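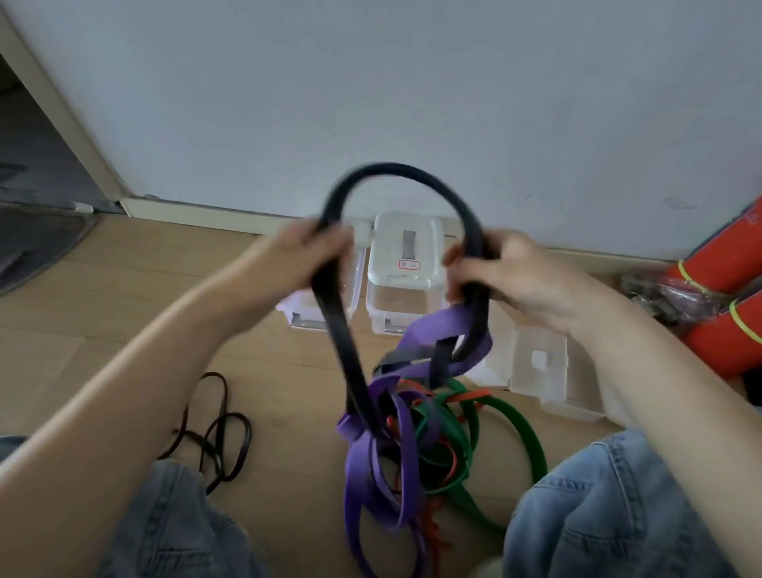 The black one, mid-rescue. Purple and green still in the pile.

woltora82
December 1, 2019
How do you all store loop bands? Mine go in a drawer separately and come out as one large animal. I'm on the floor with them again tonight. Sensible answers only please.

pollton_pete
Hooks. One band per hook, back of the closet door. I put mine up in September and haven't untangled a thing.

gristle
Hooks stretch them. Lay them flat in a box.

pollton_pete
They weigh nothing. What's stretching them, gravity's bad mood?

gristle
The wide purple ones aren't nothing. Do what you like, it's your door.

kneesockz
OP has two plastic boxes right there against the wall. Thin ones in one, fat ones in the other. The skinny orange-red one is your problem, it's threaded through everything.

woltora82
Those boxes are spoken for. I see the irony.

gristle
Pull the thin one out first, then the rest drops apart.

kneesockz
Disagree, start with whatever's on top. Pull a thin one and you get a knot.

woltora82
Tried gristle's way. Got a knot. Ordering 2 packs of hooks.

pollton_pete
Get the wide kind, the purple will slide off the little ones.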